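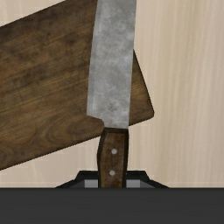
Rozīte wooden worktop oil, 1 litre

Product code: 2014-R
Price: £15.90 per litre tin
Availability: in stock
Delivery: 4 working days, UK mainland

Rozīte is a clear oil for solid wood worktops, breakfast bars, kitchen tables and chopping boards. It soaks into the wood and hardens there, so the surface can still be felt as wood when it is done. It contains no colour. Pale woods go slightly warmer in tone after the first coat and dark woods go a shade deeper, much as they do when wiped with a damp cloth.

We sell it in one size. A litre is enough for three coats on a run of worktop in an ordinary galley kitchen, with a little left over for touching up. If you have an island as well, order two.

What it is suitable for

Beech, birch, ash, maple, oak, walnut, cherry and iroko. It can be used on new wood or on wood that has been oiled before with any make of oil. It will not go into varnish, lacquer or wax. If water sits on your worktop in tight beads and you have never oiled it yourself, it may well be lacquered, and the lacquer has to be sanded right off first.

Do not use it on laminate, on veneer thinner than 1 mm, or outdoors. For garden tables see Onach exterior oil.

Preparing the wood

Clear the worktop completely and take off any sealant along the wall that is coming loose. Wash the wood with warm water and a drop of washing-up liquid, rinse, and leave it overnight. Oil put on damp wood goes cloudy and there is no way to clear it except sanding back.

Sand with 120 grit, then 180. Go with the grain the whole time, including the last few inches by the sink where it is tempting to scrub across. Stop at 180. Finer paper closes the surface and the oil stays on top, where it turns sticky. Vacuum, then wipe with a cloth that has a little white spirit on it.

Black rings from tins and wet pans are iron stains. Sanding will take out the shallow ones. For the deeper ones use Trisamum stain remover (250 g tub, sold separately), made up with warm water and left on for twenty minutes. Rinse twice and let the wood dry for a full day before carrying on.
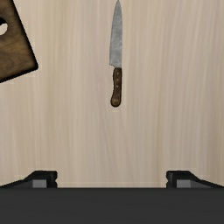

Applying the oil

Stir the tin well, right down to the bottom. Do not shake it. Pour a small amount onto the wood and spread it with a lint-free cloth or a short-haired brush, working on a length you can reach without moving your feet. Leave it for fifteen minutes. Some patches will have drunk it all and gone dull. Put a little more on those. After another fifteen minutes wipe off everything that is still wet, and then wipe again with a dry cloth.

The second wipe matters more than anything else on this page. Almost all the calls we get about a tacky worktop come down to oil left lying on the surface.

Wait eight hours and do the second coat, then the same again for the third. End grain, the edges round the sink cut-out and the drainer grooves take a fourth coat. If you can get at the underside, give it one coat too. A board oiled on the top only can cup.

The wood can be used gently after 24 hours. Keep it dry for the first week and do not leave anything standing on it overnight. Full hardness takes three weeks, longer in an unheated room.

Chopping boards

Two thin coats, both sides, and stand the board on edge to dry. Leave it the full three weeks before putting food on it. Wash by hand and dry upright. A board that goes in the dishwasher will lose its oil in a couple of washes, and may split.

Looking after it

Wipe up spills when you see them, particularly red wine, beetroot, turmeric and tea. Clean with a well wrung cloth. Avoid bleach, cream cleaners and green scouring pads. Put hot pans on a trivet.

In the first year, give the worktop a fresh coat every three months. After that twice a year is enough for most kitchens. We suggest one of these in November, before the heating has been on for long and the air indoors gets dry. You do not need to sand for a top-up coat unless the surface feels rough. Wash, dry, oil, wipe off.

Knife marks and scratches can be left alone or sanded locally with 180 grit and re-oiled. The patch will look lighter for a few weeks.

Safety

Cloths soaked in this oil can catch fire on their own as they dry. Do not screw them up and drop them in the kitchen bin. Lay them flat outdoors until they are stiff, or put them in a bucket of water with a lid. Open a window while you work. Keep the tin away from children. Contains tree nut oil: people with a nut allergy should use the Nustuvetti hard oil instead, which has the same drying times.

Technical details

Contents: 1,000 ml
Finish: matt to low sheen
Colour: clear
Drying time between coats: 8 hours at 20°C
Lowest working temperature: 12°C
Clean brushes with: white spirit
Shelf life: two years unopened, six months once opened
Weight packed: 1,590 g

Press the lid down hard after use. A skin may form on the oil in a part-full tin. Lift it out in one piece and strain what is underneath through an old pair of tights.

Questions we are asked

Can I put it over Danish oil?
Yes, as long as the old oil is dry and the surface is clean. Sand lightly first.

Will it stop my worktop marking?
It slows down water and stains and gives you time to wipe up. It will not stop scratches or heat marks.

Can I thin it?
The first coat can be thinned with one part white spirit to ten parts oil on dense woods such as maple. Use the later coats as they come.

It has been two days and it is still sticky. What now?
Put a thin coat of fresh oil over the sticky area, leave it ten minutes to soften the old layer, and rub the lot off with a clean dry cloth. If that fails, use a plain white pad with a little white spirit and start that section again.

Do you send samples?
We send a 50 ml bottle for the cost of postage. Ask for Rosario Ferri in the order office and say which wood you have.

Returns

Unopened tins can be sent back within 30 days. We cannot take back tins that have been opened, so please try a sample first if you are unsure about the colour.

Price and details checked 16 September 2018.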